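Karras celebrity photo app, second look

Posted in Reviews, 9 comments

Quick one, typing this between shows. Been using Karras since December to keep up with red carpet galleries. You follow a name, it pulls the pictures in from fan sites and news pages, you get a ping. Free for 10 names, then you pay.

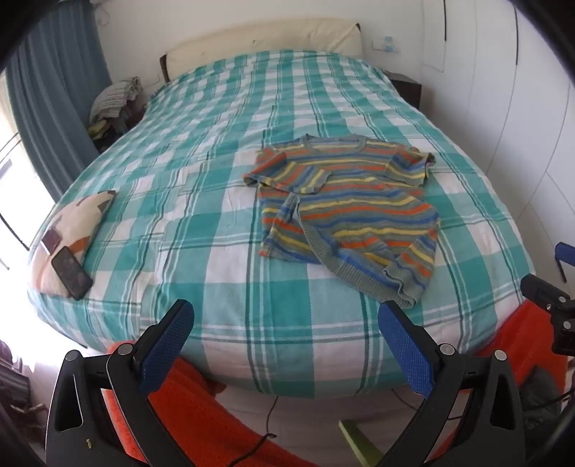
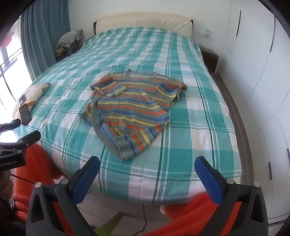
Striped knit on the plaid bedspread

Deok-su Chae wrote in to say the pings come way too late, he had the whole Calside premiere gallery from a fan forum before the app even woke up. Fair. Mine was 64 minutes behind on the same night. For courtside pictures it was quicker, no idea why.

Good stuff first. Galleries load fast. No slideshow where every picture is a new page with three ads on it, thank god. Swipe, done. The Calside set had 462 pictures and I got to the end without a crash. Captions stay attached to the photo, so you can see who is standing next to who. Search by event works, search by designer sort of works. Typed in Truninetti and got two gowns and a lot of people at an airport.

Bad stuff. Duplicates!! Same couple, same pose, same staircase, over and over from diferent sites. There's a "hide repeats" switch but it hid half the after party too so I turned it off. My saved folder is at 1,285 now and I'd guess a lot of that is the same smile.

Also names get mixed up. Followed one singer, got her sister all week. You can report it, the report button is under the share menu for some reason.

Katen does nearly the same job and sorts better, but the pictures are tiny and you can't save anything. Tried it for a month, went back.

Paid version: no ads, unlimited names, a calender of award shows that was missing two of them. Wouldn't bother unless you follow a lot of people.

Keeping it on the phone for awards season. Pings off after 11 pm though, learned that one at 3 in the morning.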